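## 4.2 Recording the laundry task by remote control

Put the basket on the floor under the washer door.
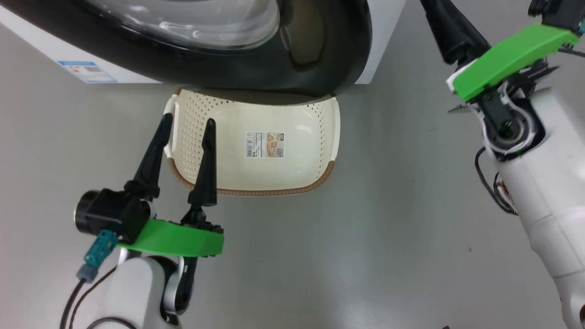 ### Before you start

1. Bring both arms to the ready pose and check the cables can move freely.
2. Set the Sestau controller to speed 2.

### Recording

3. Hold the left trigger until the light turns green.
4. Guide the arms through the task at an even pace. Stop within 300 seconds.
5. Release the trigger and save.

**Caution:** Keep the grippers off the door glass.

**Note:** Redo any take with more than 3 pauses.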